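Bedroom and linen inspection checklist - short-stay units, Otville
Prepared for Manolakis Property Care. Applies to Units 2 and 5. Reissued in May.

Mark each item Pass, Fail or N/A. Comments are to be entered against the item, not on a separate sheet. Any Fail under Section B must be closed before the unit is released.

SECTION A - ACCESS AND FLOOR

A1. Path from door to bed clear of bags, cords and loose mats. Pass.
A2. Bedside lamp cords routed behind furniture. Pass. Unit 5 cord was re-clipped during the visit.
A3. Heater clearance from bedding, minimum one metre. Pass in both units.
A4. Smoke alarm tested by button. Pass. Low-battery chirp reported in April did not recur.

SECTION B - BED COVERS AND SOFT FURNISHINGS

B1. Patchwork cover: seams between patches sound, no open joins wide enough to catch a finger or toe. Pass with comment. Joins were checked by hand along both long sides. One seam near the foot has thinned and should be restitched at the next laundry cycle.
B2. Decorative stitching: no long loops or floats. Pass. Loops over a fingertip in width are a Fail.
B3. Cover does not trail on the floor on the walking side. Fail on arrival, corrected. Cover re-centred.
B4. No pins, needles or clips left in bedding after repair. Pass. Run a flat hand over both faces before folding.
B5. Clothing and loose textiles removed from the bed before the cover is inspected. Fail. Printed navy item on top of the patchwork. Dark clothing on a busy cover is easy to miss and goes down the chute with the linen.
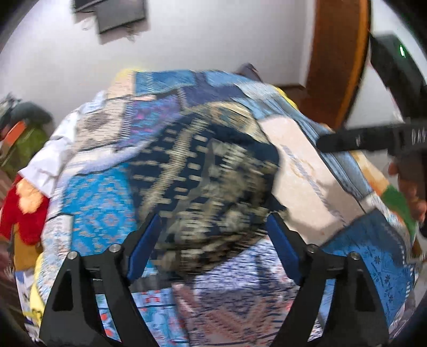 Does a patchwork cover need to be inspected on both faces?
Both faces, every time. Patch seams can fail from the back first, where the allowance frays, and the front may look sound for several washes afterwards.

B6. Care label legible. N/A for the patchwork covers, which carry none. Wash cool and dry flat as per the Vandotia linen schedule.
B7. Mattress protector fitted at all four corners. Pass.

SECTION C - CLOTHING LEFT ON BEDS

C1. Pockets and folds checked for hard or sharp objects before handling. Pass.
C2. Garment opened out fully, not rolled. Comment: crumpled items are to be lifted by the shoulders or waistband and laid flat. Pulling from a hanging end drags the cover with it, and on a patchwork this loads the seams across the grain.

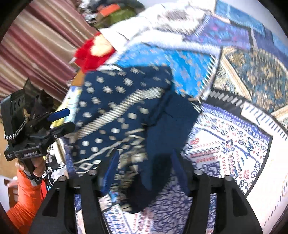 Where the print changes to plain fabric, check the join for split stitching and note it before the item goes into the property bag. Damage that was there at pickup and not written down becomes a claim. The last one was logged under 1,838 in the Skoltley register and is still open.

C3. Item bagged and tagged with unit number. Pending at time of inspection.
C4. Dark items kept apart from pale linen. Pass.

SECTION D - CLOSE-OUT

D1. Restitch seam, Unit 5 cover (B1). Open.
D2. Add B5 to the cleaners' door card - currently the card starts with "strip bed" and says nothing on clothing. Open.
D3. Recheck cover overhang after the next change (B3). Open. Allow about five minutes per unit.

Next inspection: June, after the 10 am checkout.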